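Why do we sort things?

If everything in a house went into one big heap, finding a pencil could take all morning. Sorting means putting things that are alike, or used together, in the same place.
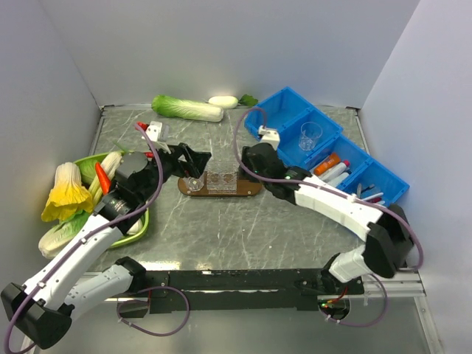

A tray with sections makes sorting easier. Each section is like a tiny room with low walls, so small things stay apart. You can sort by shape, by colour or by what a thing is for. The blue bin on the table is divided into four sections, and one of them holds pens and markers. A clear plastic cup has a different section.

Try it yourself. Empty a drawer (ask first!) and choose a rule, such as "things I write with". Put everything that fits the rule together. Then pick a new rule and start again.

Written by Hina Usmani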